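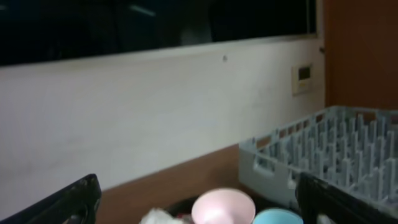 Bamness Community Kitchen: progress report to the Mernon Fund
For the period ending December

Thank you, first of all, for your patience with this one. We had hoped to get it to you a little earlier, but the end of the year is always a scramble in a shared kitchen (everyone wants to bake at once!) and we thought you would prefer a proper account to a hurried one. The short version is that the washing-up corner is finished and in daily use, the cup library is going along nicely, and we still have one stubborn problem with storage that we'd like to tell you about.

The washing-up corner

You'll remember from our application that this was the part of the kitchen people grumbled about most. Dishes were left to drain on tea towels all along the counter, and whoever came in for the next session had to clear a space before they could so much as chop an onion. We kept the brown wooden countertop, which most of the regulars were very fond of, and had it sanded and oiled. The light blue-grey plastic dish rack now has its own spot on that side, with rows of upright pegs for the plates, and we have asked everybody to leave it where it is. So far they have — mostly.

We did look at a larger metal rack from Phromma, and it was a handsome thing, but it would have taken up more bench than we could spare. The money we saved there went towards the oiling and a second set of tea towels.

The cup library

This has been the happy surprise of the period. We set out to replace our disposable cups with a stock of reusable ones that groups can borrow for their morning teas, and we now have 157 of them in circulation. They come in all sorts of colours, the pale pink and light blue among them, and the children at the Saturday-style family lunches have firm favourites already. Borrowings for the period came to 304, against the 198 we had pencilled in when we wrote to you. We lost 12 cups along the way, a couple to breakages and the rest, we suspect, to kitchen cupboards all over the neighbourhood.

What is still to do

Storage, I'm afraid. The cups are washed faster than they can be put away, so they tend to gather on the counter by the rack at the end of a busy morning. We would like to put up an open shelf on that side, and Nastia Joinery has been out to measure. Their quote came in within what is left of the grant, and with your agreement we'll go ahead in the new year.

We also need to redo the sign about cloths, which has been splashed so many times it can hardly be read. The new one will be laminated.

Spending is on track, and the statement is attached separately with the receipts. If you would like to come and see the kitchen for yourselves, mid-morning is the best time, when the kettle is on and there is usually a slice of something going.

With warm thanks from all of us at Bamness Community Kitchen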